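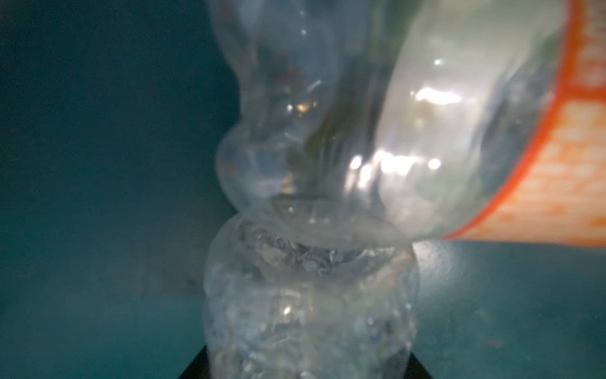
Equipment planning: the two-arm sorting cell

The budget for next year's equipment closes at the end of February, and the largest single request from our side is a second sorting cell. Several people have asked what goes into that request and why the total is higher than the price of two robot arms. This item goes through it line by line.

The first cell, which most of you know as Groltent, does bottle pickup and bin loading. It was bought piecemeal. The arms came out of one year's money, the frame out of the next, and the cameras out of whatever was left. That worked, but it meant we paid shipping four separate times and had two sets of brackets that did not fit the rail. For the second cell, which is called Stanow on the forms, we want to place one order.

Arms. The request is for two arms of the same model we already run. We looked at a larger arm with a longer reach from Chukwu. It would cover the whole floor of the cell from one side, and on paper one large arm costs less than two small ones. We decided against it. Much of what we want to work on needs two grippers, and keeping the same model means the spare parts shelf serves both cells. Cristóbal Quiroga ran the comparison and has the spreadsheet if you want the details.

Grippers and finger pads. Fingers are the part people forget to budget for. They are soft, they press against plastic all day, and they wear. We have put in for 40 replacement pads to cover both cells for the year. If that turns out to be too many they will keep, as long as they stay in the sealed bags and out of the window light.

Cameras. Each arm gets a small camera at the wrist, and the cell gets one fixed camera that looks at the whole workspace. Please do not suggest saving money by dropping the wrist cameras. We tried a month with only the fixed one, and it could not tell us much when an arm or a bottle blocked its view.

Frame and walls. Aluminum rail, corner posts and painted panels, same as now. Cutting will be done outside. The quote from Cemora is $1,272 for the rail, the posts and the brackets, cut to length and delivered. Panels are extra, and we will paint those ourselves. 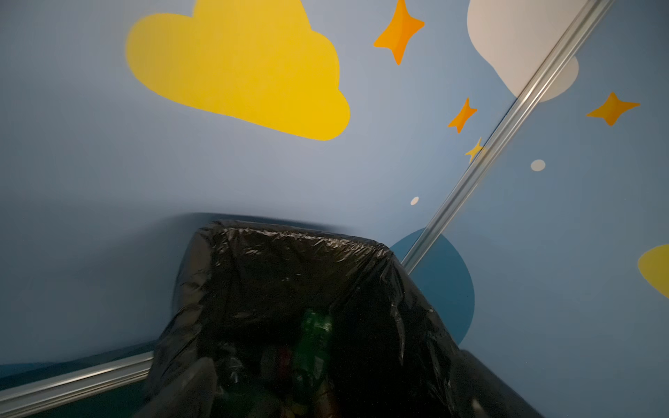 Bins, bags and bottles come out of the consumables line, so they do not show in the equipment total. They still need planning. Liners go faster than you would expect when a gripper works over them, and a torn liner stops the work until somebody changes it. Plan on buying by the case. Bottles are free if people keep bringing them in. Rinse them first, leave the labels on, and put the caps back. Mixed shapes and colors are more useful to us than a sack of one brand. Crushed bottles are welcome too, and at the moment we do not get enough of them.

Small hand tools and toys, such as rakes and shovels, also come under consumables. If you want something added for a particular task, send the request with the name of the task on it. Last year we had a drawer of items with no label, and most of them went unused.

Power and network. The outlet on the east wall is already shared with the compressor and should not take a second cell. Facilities has quoted $419 for a new outlet and a network drop next to it. The work takes half a day, and they have asked for a Tuesday. We need the floor clear on that side before they come, including the shelving.

Controllers and computers. One workstation per cell. We considered running both cells from one machine and may still do that for testing, but if it goes down then both cells are down with it. The second workstation stays in the request. Monitors can come from storage.

Spares. This is the line most likely to be cut, so it deserves a word. We are asking for one spare gripper assembly, one spare wrist camera and a set of cables. The current lead time on a gripper is 14 weeks. A single failure without a spare would leave a cell with one working arm for a full quarter, and we would still be paying for the floor space and the people assigned to it.

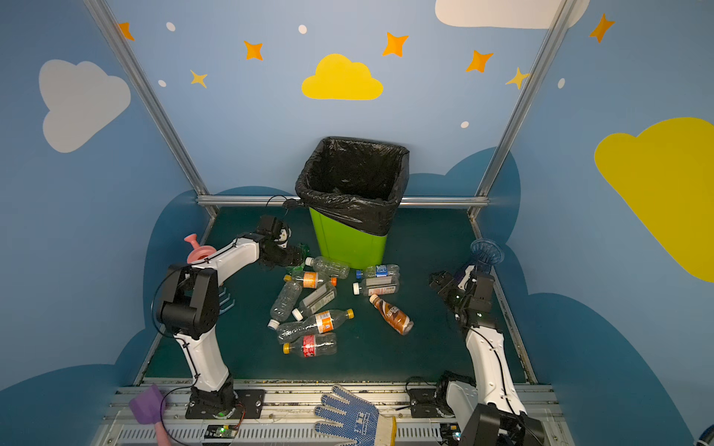
Could we buy one arm now and add the second later?
The frame can be ordered with mounting points for two, so there is nothing mechanical in the way. The drawbacks are cost and time. The supplier's price for a pair applies only to a single order, and the calibration would have to be done again when the second arm goes in. If the request comes back reduced, we would rather delay the whole cell than start it with one arm.

Timing. Quotes are good through the end of the month. If approval comes before then, the frame arrives first and can be put together while we wait for the arms. The outlet should be done before the frame goes up, as the electrician needs to get behind it.

What we need from each group is short. Send a list of the tasks you expect to run in the new cell, how many hours a week you would like, and anything you need on the floor or on the walls that is different from the present setup. Wall decals are cheap, but they have to go on before the panels are mounted, so say so early.

Lists go to Cristóbal. He is at the bench most mornings and will also take them on paper. The full request, with all the quotes attached, is in the shared planning folder under Stanow.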